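June, magnet collars, second look

Picked up the Vaher collar question again, mostly so I can stop being asked about it at lunch. The claim on the leaflet: clamp two magnets round the incoming pipe and scale "no longer sticks" to heating elements. I have read the leaflet four times and still can't find what it is supposed to stick to in place of the element, or how anyone measured it.

What we have so far is the pair of kettle boilers from the Kuldale house. Collar on the left feed, bare pipe on the right. Same make of element, same thermostat setting, both descaled in citric acid and weighed before they went in. Meter on the collar side read 1265 gallons when the elements came out. Meter on the bare side read 3283. So the bare element has more scale on it. Well, yes. It boiled a lot more water.

Darius had already written "clear win for collar" in the margin of the previous page. I've left it there but put a question mark after it.
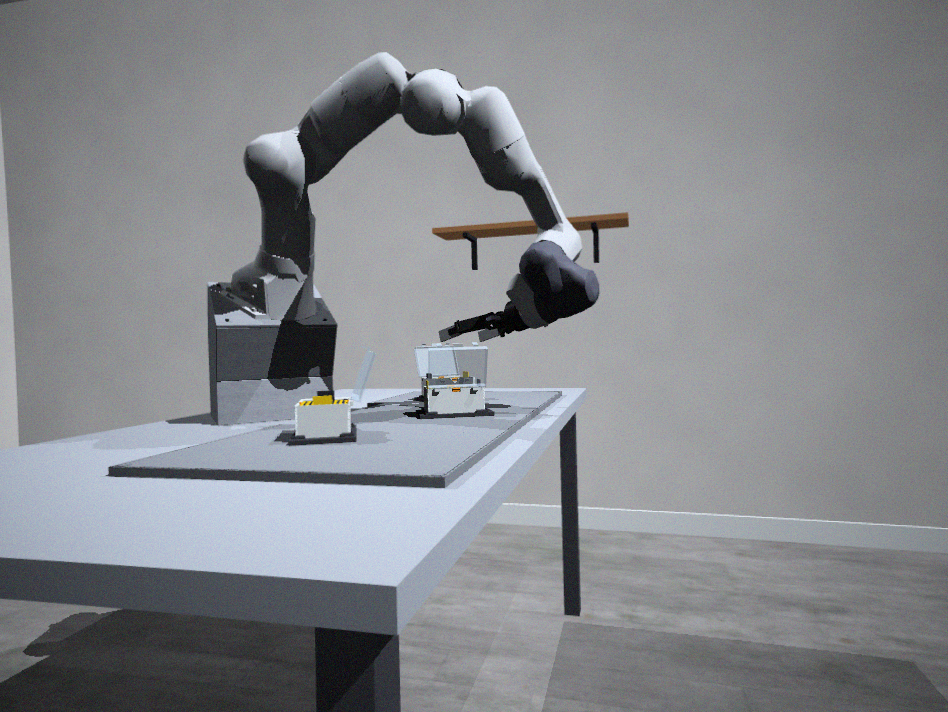
Inese thinks I'm being unfair, and that even per gallon the collar side looks softer, more like mud than crust, and wipes off with a thumb. She'd want that written down before anyone throws the comparison out. Fine, written down. I tried the thumb too. Some of it wiped off the bare one as well, near the bend, and I knew which element I was holding both times. So did she.

Other things wrong with the Kuldale run:
- The right-hand boiler feeds the upstairs tap, which gets used all day. The left one sits full and hot for hours. Long soak against constant refill is a difference of its own, collar or no collar.
- Scale weights were taken after drying in the warm cupboard, but only the collar element went back for a second drying. It lost a bit more weight. No idea what the other would have done.
- Hardness strips only. They read in big jumps and two people will see two colors.

Obinna asked if the Tatby result counts for anything. I don't think it does. They changed the pipe and the collar on the same visit, and the old pipe was half closed up with rust.
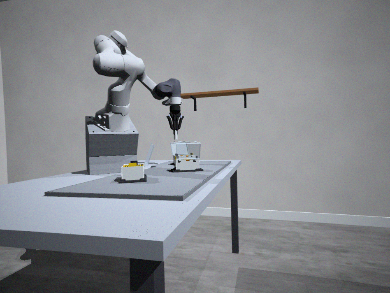
Plan for the repeat

Two elements on the bench, one supply tank, a pump on each side set to the same flow. 32 heating cycles each, then swap the collar over and do it again with clean elements. Three dummy collars with no magnet in them, same weight and same tape, so whoever does the scraping can't tell. Rasmus to make the dummies and keep the list to himself.

Weigh everything dry, twice, until two readings agree. Proper titration for hardness, start and end of each run.

Delyth wants to know what I'd accept as a yes. Less scale by weight on the collar side in both halves, by more than the scatter between two bare elements. We don't have that scatter yet, so a bare-against-bare run goes first. Need more citric acid before any of it.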